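Mediterranean mooring

Mediterranean mooring, usually shortened to Med mooring and sometimes called stern-to mooring, is a way of tying up a boat with its stern or bow against the quay and its other end held off by an anchor or a fixed line. It is the normal way to berth in Greece, Turkey, Croatia and much of Italy, and visiting cruisers from North America often meet it for the first time on vacation. It looks alarming from the dock and is wonderfully satisfying once it goes well!

Background

Much of the Mediterranean has very little tide, so a boat can lie close to a stone wall all day without the lines needing constant attention. Harbors there are often old, small and crowded. Lying end-on takes up only the width of the boat, and a quay that would hold a handful of yachts alongside can take a whole row of them.

Method

The classic approach uses the boat's own anchor. The skipper picks a gap, lines up well out from the wall and drops the anchor several boat lengths off. The boat then backs toward the gap while someone on the bow pays out chain at a steady rate. Fenders hang on both sides, with a big one often kept for the stern. The windward stern line goes ashore first, then the other, and the chain is taken in until the boat sits a safe step away from the quay. A gangplank, known as a passerelle, covers the last bit.

Scope matters a great deal. A 40-foot yacht may put out 98 feet of chain or a good deal more, depending on depth and the holding ground. Mud and sand hold well, weed poorly. Many crews mark the chain with paint or colored tags, and there is no end to the cheerful arguments over which color should come first.

Lazy lines

Many marinas lay permanent ground tackle, which saves everyone from anchoring. A light line runs from the quay down to a heavier mooring line on the bottom. The crew picks up the light line with a boathook, walks it forward and makes the heavier one fast at the bow. Gloves are a very good idea – these lines grow barnacles. The engine should be in neutral while the line is slack near the propeller.

Bow-to mooring

Some sailors prefer to go in forward, with a stern anchor set behind them. A long-keeled boat steers far better this way, the rudder stays clear of rubble near the wall, and the cockpit keeps its privacy. The price is a scramble over the bow to get to dinner.

Crossed anchors

In a full harbor, chains cross. The usual cure is to raise the anchor slowly until the other chain shows, pass a short line under that chain and make it fast on deck, then lower the anchor enough to fall free. The line is slipped and the other chain drops back. Neighbors usually lend a hand, and a fair number of sailing friendships have started over exactly this kind of tangle.

See also: Anchor windlass; Passerelle; Rafting up; Spring line 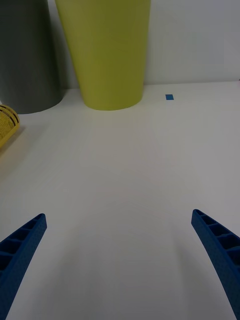

Which stern line should go ashore first in a crosswind?
The windward one, as it stops the stern from being blown down onto the next boat while the second line is made fast.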